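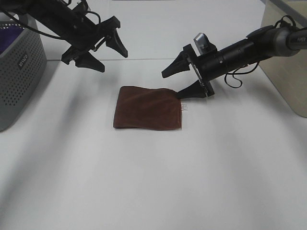
Posted in April by Saturnino Cantero
Last updated: April, 23:10

The short version is that re-weighting the training data by fold stage did more for the towel policy than adding data did. The long version follows, mostly so I have it written down before I change the labelling scheme again.

The set contains 2644 demonstrations of two-arm towel folding, all teleoperated. The target was 3000. The shortfall is what remained after Chinyere Ekpo and I went through the recordings and threw out the ones with dropped frames or a mismatch between the two arm clocks. Filtering was done with Fustero, our checking script, which compares gripper commands against joint readings and rejects an episode if they drift apart for too long.

Each episode is split into stages: flatten, first fold, second fold, square up, release. The split is done by hand on a subset and then propagated to the rest by a small classifier. Flattening takes up far more timesteps than anything else, so a policy trained with uniform sampling spends most of its gradient on it. Squaring up is short and gets almost nothing. You can see the effect in rollouts: the early part is tidy, and then the arms dither over a nearly finished bundle, closing on an edge, letting go and closing on it again.

The change was to sample by stage first and by timestep second. Loss, architecture and action chunk length were left alone. Chunk length is 35 steps, which we settled on last year and have had no reason to revisit.
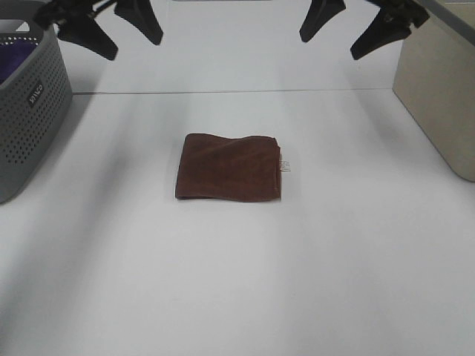
Release is the awkward stage to label. There is no clean event for "finished". A jaw can be open while the operator is still deciding whether to go back for a crease, and the classifier can't tell that pause from the real end. We tried three rules. Jaw width alone fired too early. Jaw width plus height above the table was better. Adding a minimum dwell time on top of both gave the labels we kept, although it clips the start of the stage when an operator withdraws slowly.

Pile fabrics add a second problem. A soft towel springs up along the fold, so the outline seen by the camera isn't a rectangle even when the fold is good. Our first score, corner error against a fitted rectangle, punished this heavily. The present one compares the long edges only and ignores height. It is less strict, and Chinyere thinks it's too lenient on towels that are folded square but off the halfway line. She is probably right. I haven't found a correction that works without marking the cloth.

Things not tested: thin cotton, anything with a printed pattern, and stage sampling with the Amadi encoder, which still runs out of memory on the larger batch. The Laststead baseline needs rerunning too, as its numbers came from the set before filtering and can't be compared fairly.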